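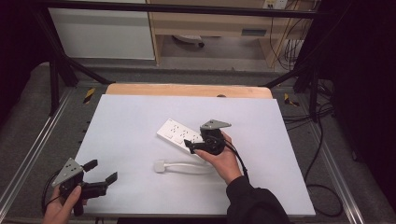 Handout 4: Lab visit, two-handed gripper demonstration

Read before the visit. Bring closed shoes and this sheet. The group meets at the Ernham lab door at 2:15; Lingyun Luo has the sign-in list.

1. Setup

The operator wears nothing on the head that you need to adjust. Each hand holds one gripper, and each gripper has its own cable. Keep behind the yellow-and-black tape and do not step on floor cables.

The task object is a power strip with its cord and plug. It is not connected to power at any point.
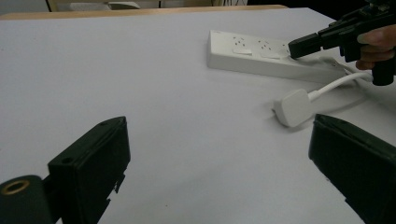 Fig. 2. Power strip and plug between the fingers of one gripper; second gripper at the far outlet.

2. Terms

Jaw opening: distance between the inner faces of the fingers. Write w.
Approach angle: angle between the finger axis and the table normal.
Support hand: the hand that restrains the object while the other one moves the plug.

Guilan Shi will show the support hand first. Note where she places contact relative to the outlets. A contact on top of the housing limits tipping but does little against sliding.

3. Second object

A power adapter is handled the same way. Its casing has rounded corners, so the usable flat width is less than the outer width.
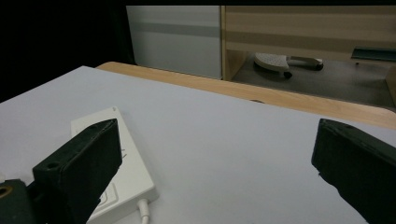

Use the flat width when you estimate w. Students last August used the outer width and got grasps that slipped in the replay.

4. Plug alignment

Record plug heading and strip heading separately. The difference is the rotation the wrist must supply.
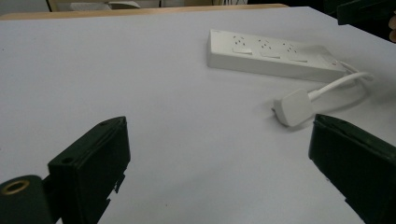
If it exceeds 68 degrees, plan a regrasp. Problem 7 on the worksheet asks for both cases. Questions on the worksheet go to Gertraud Trummer.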